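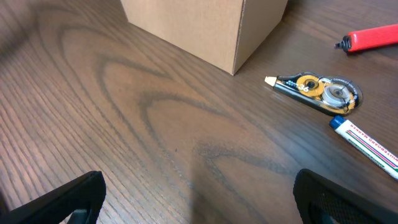

4 min read

Desk and small supplies walk-through, front office, Sternavcombe

Print this page | E-mail this page

Checked by: Erick Mugo
Date: 08/02/2019
Last full check: May

Hi all, it's me again with the clipboard! I did the desks this morning before the phones got going, and I've typed up my comments under each item so you don't have to read my handwriting (you're welcome). The items are the same ones as in May, except I moved the cords to the end, where I always look at them anyway.

1. Desktop surface clean and sound: OK, WITH COMMENT
I do love this desk. The swirly grain makes it a pain to inspect, though, because a stain can hide in those dark loops and you'd never know. There's one smudgy, blotchy area near the middle where the grain goes darker, and a tiny dark speck to the left of it. Could be the wood, could be a coffee mug from 2 bosses ago. I ran my palm over it and felt no splinters or raised edges, so it passes. Please use a coaster anyway. I'll go over it with the Rotell wood cleaner next week and we'll see if the smudge gets any lighter.

2. Boxes off the desk, or closed and stable: FOLLOW UP
The plain cardboard box is still sitting on the desktop. It has no printing on the sides I looked at, so I couldn't tell who it belonged to, and the two people I asked each thought it was the other one's. It sits flat and doesn't wobble when I lean on the desk, fine. But a box with one corner pointing at you is a box you'll catch your sleeve on, and I did, twice. If it's yours, put your name on it and find it a shelf by the end of the day Monday. After that it goes in the supply room, second shelf, next to the Cardoso envelopes.

3. Sharp items put away: OK
Scissors and the letter opener were in the drawer, blades down in the tray. Big improvement on May, when I found the opener with my thumb. Band-Aids have been restocked too!

4. Pens and markers capped: OK
I know this one sounds fussy, but we had that business with the light gray chair. Anything that writes gets its cap pushed on until it clicks. If it's dried out, toss it, don't put it back in the cup for the next person to be disappointed by.

5. Correction tape and other small stuff stored: NOT YET
The correction tape dispenser was out beside the box, practically up against the corner. It's a small thing to write up, I realize, but that's exactly the sort of item that gets swept onto the floor when somebody finally picks the box up, and then it's under a chair wheel. Top drawer, left side, please. While you're there, have a look through the clear casing before asking me for a refill. The reels are right there to see.

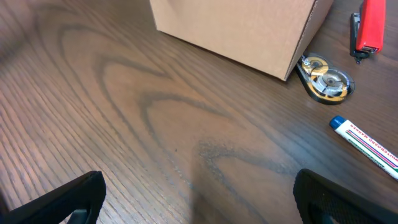 Item 5: correction tape by the corner of the box.

6. Glare and lighting: OK, WITH COMMENT
There's a pale shine along the left side of the wood. I sat down and read a page of small print there and it bothered me a bit, so I slid the page over to the right and was perfectly happy. If you're at this desk all day and getting headaches, come tell me and we'll try the blind halfway. I have a Zemis desk mat on order as well, the matte kind, which should help.

7. Drawers close fully: OK
The bottom one sticks. Lift and push. I rubbed some candle wax on the runner and it's better than it was.

8. Cords and floor under the desk: OK
Power strip is off the carpet and nothing is plugged into anything it shouldn't be. I got down there with a flashlight and found a paper clip and one very old mint.

To do before I sign off:
- Box claimed or moved (whoever owns it, Monday)
- Correction tape in the top drawer (anybody, today, it takes a second)
- Wood cleaner on the blotchy patch (me)
- Desk mat (me, when it shows up)

Questions go to me at extension 592, or just stop me in the hall. I'll do the copy room after lunch, so if you've been meaning to clear off that counter, now would be a lovely time.

Erick

Print this page | E-mail this page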